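衣類の乾燥と保管:綿・化繊・毛の扱いの覚え書き

洗濯そのものより、洗濯後の水分の抜き方と、しまうときの折り方で衣類の寿命はかなり変わる。以下は家庭用の洗濯機と室内干しを前提にした手順のまとめである。業務用の乾燥設備には当てはまらない部分がある。

1. 脱水の設定

脱水時間は繊維で決める。綿のタオルや肌着は標準設定でよい。濃色のパーカーやスウェットのように縫い代が重なる衣類は、身頃が先に乾き、ポケット口や裾リブに水分が残る。脱水を長くしてもこの差は縮まらず、しわが深くなるだけである。身頃に合わせて脱水を切り、厚い部分はタオルで挟んで押す。

化繊の薄手は3分以内で止める。化繊は繊維内部にほとんど水を含まないため、表面の水が落ちれば足りる。長く回すと折れじわが固定され、アイロンの低温では戻らないことがある。

毛は洗濯ネットに入れ、ネットの余りを折り込んで中で動かないようにしてから回す。ネットが大きすぎると中で片寄り、肩や袖付けに力が集中する。衣類をたたんだ大きさより一回り大きい程度を選ぶ。

脱水が終わったら放置しない。槽の中で衣類が押し付けられたまま冷えると、しわはそのまま残り、臭いの原因にもなる。すぐに取り出せない日は、洗濯の開始時刻を後ろにずらすほうがよい。

2. 干す前の処理

取り出した衣類は一枚ずつ広げ、縫い目を引く。引く方向は縫い目に平行とし、斜めには引かない。斜めに引いた生地は乾いたときに裾が波打つ。

(1) 脇線を両手で持ち、上下に軽く張る。
(2) 前立てまたはファスナーの両側を同じ長さにそろえる。
(3) 袖下の縫い目を張る。
(4) 衿を起こし、裏側を手のひらで押さえる。
(5) ポケットの袋布を外に出す。

(5)は忘れやすい。袋布は表地に二枚重なり、最後まで湿っている部分である。裏返して干せる衣類は裏返す。濃色のものは退色を防ぐ意味もある。

衣類を強く振りさばく方法は、綿の平織りには有効だが、編み地には使わない。濡れた編み地は自重で伸びる。編み地は平らな面に置き、手のひらで中心から外へ押して整える。

3. 室内干しの間隔

衣類同士の間隔は、厚手で手のひら一枚分、薄手でその半分を下限とする。間隔を確保できない場合は枚数を減らし、二回に分ける。詰めて干した場合、全体の乾燥時間は二回分を足したものより長くなることがある。

長いものと短いものは交互に掛ける。下端がそろうと空気の通り道が一つになり、内側の衣類に風が届かない。扇風機は衣類の下端に向け、首振りで使う。一点に当て続けると、当たる部分だけが先に乾いて生地が縮み、形が崩れる。

除湿機は衣類の真下に置かない。滴が落ちる恐れがあるうえ、吸気口に糸くずが集まる。壁から離し、排気が衣類の列に沿って流れる向きに据える。フィルターの清掃は毎週木曜など曜日を決めておくと抜けがない。

室内の相対湿度は60%を目安とする。これを超えた状態が続くなら、窓を開けるより除湿を優先する。雨天の外気は室内より湿っていることが多い。

ハンガーは肩先の厚みで選ぶ。細いワイヤー製は肩に跡が付く。手持ちが細いものしかない場合は、フェイスタオルを巻いて輪ゴムで留める。フード付きの上衣は、フードをもう一本のハンガーに掛けて身頃から離す。衿ぐりの縫い目が重なったままでは、ここだけ翌日まで残る。 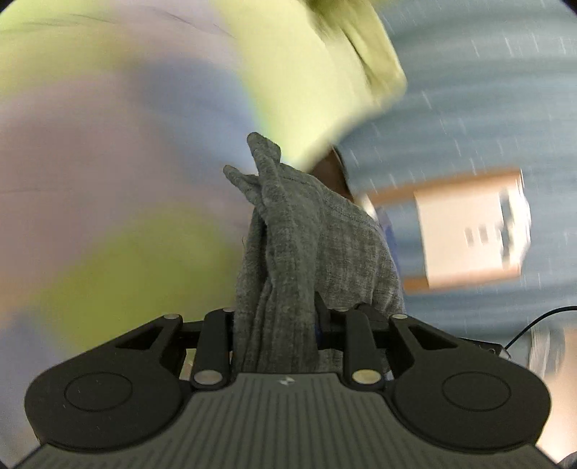 ズボンは筒状に干す。ウエストを開いた状態でピンチに留め、内側に風を通す。二つ折りで竿に掛けると、折り目の部分が乾かず、竿の跡も残る。留める位置は縫い目の上とし、生地の中央は避ける。

4. 乾いたかどうかの判定

手で触れて冷たく感じる部分は、まだ水分が残っている。室温と同じに感じてから、さらにしばらく置く。指先は乾燥した皮膚で鈍くなるので、手の甲か頬に当てるほうが差を取りやすい。

判定は次の箇所で行う。

・上衣:脇の下、衿ぐりの縫い代、袖口、裾
・ズボン:ウエストの芯、ポケットの袋布、股の縫い目
・タオル:端の折り返し
・靴下:つま先の縫い目

重さで見る方法もある。乾いた状態で一度台所用のはかりに載せ、数値を書いておく。500 gのスウェットであれば、洗濯後にその値へ戻った時点で取り込める。冬物を片付ける前の最終確認には、この方法が最も誤差が小さい。

乾きが不十分なまま引き出しに入れると、周囲の乾いた衣類にも湿気が移る。一枚の湿りが引き出し全体に広がると考えてよい。

5. 糸くずと毛玉

濃色の綿混には、タオルの糸くずが付く。同じ回に洗わないのが基本である。付いてしまった場合は、乾いてから粘着ローラーを一方向にかける。往復させると、一度取れた繊維が戻る。縫い目の際はローラーが届かないので、粘着テープを指に巻いて押し当てる。

毛玉は引っ張って取らない。根元の繊維が一緒に引き出され、同じ場所にまたできる。生地を平らな台に置き、片手で張りながら、小ばさみか毛玉取り器で浮いた部分だけを切る。毛玉取り器は押し付けず、円を描くように滑らせる。リブ部分は畝に沿って動かす。

作業の下には、毛足の出ない布を敷く。テーブルクロスや敷布のような平織りのものがよい。起毛した毛布の上で行うと、毛布の繊維が衣類に移る。布がずれる場合は、台の縁をクリップで留める。

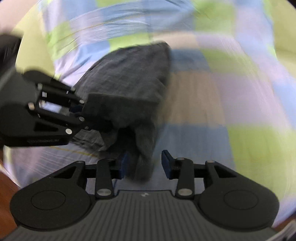

バルパライソ、10月

読者のグラシエラ・ベニテス(Graciela Benítez)氏から、港に近い集合住宅での保管について質問を受けた。北側の壁に沿った収納で、厚手の上衣にかびの臭いが付くという内容である。以下はその回答を一般向けに書き直したものである。南半球では10月が冬物を片付ける時期に当たる。北半球の読者は季節を読み替えてほしい。

6. 収納前の準備

季節の終わりにしまう衣類は、見た目に汚れがなくても一度洗う。皮脂は時間がたつと酸化して黄色くなり、通常の洗剤では落ちなくなる。衿と袖口には、洗う前に液体洗剤を薄く塗り、しばらく置く。

柔軟剤は使わないか、規定量の半分にする。長期保管では、残った成分が湿気を保持しやすい。糊も同様で、糊付けはしまうときではなく、出して着る前に行う。

ファスナーは閉じ、ボタンは一番上だけ留める。全部留めると、前立てに引きつれの跡が付くことがある。金属の留め具には薄紙を当てる。隣の生地に錆が移った場合、家庭で落とすのは難しい。

クリーニング店から戻ったものは、ビニールの覆いを外し、一晩陰干ししてからしまう。覆いは運搬用であり、保管用ではない。

7. たたみ方

たたむ幅は引き出しの幅から決める。三列に並べるなら、内寸を三で割り、そこから指一本分を引いた値が仕上がり幅になる。先に衣類をたたんでから引き出しに合わせようとすると、どれかが余る。

厚手の上衣の手順は次のとおり。

(1) 背面を上にして広げ、裾と肩のしわを外へ押し出す。
(2) 左右の身頃を、仕上がり幅に合わせて内側へ折る。
(3) 袖は折った身頃の縁に沿って下ろす。袖同士を重ねない。
(4) フードがあれば、身頃の上に平らに倒す。
(5) 裾から三つに折る。

袖を重ねると中央だけが厚くなり、積んだときに傾く。折り目の内側に丸めた薄紙を一本入れると、折りじわが浅くなる。薄紙は無地のものに限る。印刷のある紙はインクが移る。

丸めてしまう方法は、肌着と薄手の綿には向く。毛と厚手の裏毛には向かない。巻きの外側が伸び、内側に細かいしわが寄る。

8. 壁際の収納

外壁に接した収納は、壁面の温度が室温より低くなり、背板に結露する。対策は隙間を作ることに尽きる。棚の背と壁の間をこぶし一つ分あけ、底にはすのこを敷く。衣類は背板に触れないように手前へ寄せる。詰める量は容積の八割までとする。

扉は、晴れた日の午前11時ごろから昼過ぎまで開けておく。朝は外気の湿度が高く、夕方は気温が下がり始める。週に一度でも効果はあるが、雨の続いた後は回数を増やす。

レナタ・レタマル(Renata Retamal)氏は、沿岸部で長く仕立て直しを手がけており、かびの臭いで持ち込まれる上衣の多くが収納の最下段にあったものだという。湿った空気は床の近くにたまりやすい。厚手と毛は上段、化繊は下段とし、革は引き出しに入れずに掛けておく。

乾燥剤は下段に置き、防虫剤は衣類の上に置く。防虫剤の成分は空気より重く、上から下へ広がる。種類の異なる防虫剤は併用しない。組み合わせによっては溶けて染みになる。交換する月を紙に書き、扉の内側に貼る。

段ボール箱での長期保管は避ける。紙が湿気を吸い、虫の隠れ場所にもなる。やむを得ず使う場合は、期間を一か月以内とし、床に直接置かない。

9. 臭いが付いたとき

まず臭いの元がかびか、汗か、収納材かを分ける。衣類を出して風の通る日陰に半日掛け、臭いが消えれば収納材からの移りである。棚の内側を乾拭きし、扉を開けて乾かす。

汗の場合は、酸素系漂白剤を表示どおりの温度で溶かし、浸け置きする。毛と絹には粉末の酸素系を使わない。アルカリ性のため繊維が傷む。塩素系は色柄物に使えず、酸性の洗剤と同時に使ってはならない。

かびの場合は、屋外で表面をブラシで払ってから洗う。室内で払うと胞子が散る。作業中はマスクを着け、ブラシは使用後に洗って日光で乾かす。黒い点が繊維の中まで入っているものは、漂白しても跡が残る。毛や裏地付きの上衣は、手を加えずに専門店へ渡す。自己流の処理をした後では、店で使える薬剤が限られる。

洗った後は、本文の4に挙げた箇所をすべて確かめてから戻す。戻す先の棚も、同じ日に乾燥が済んでいることを条件とする。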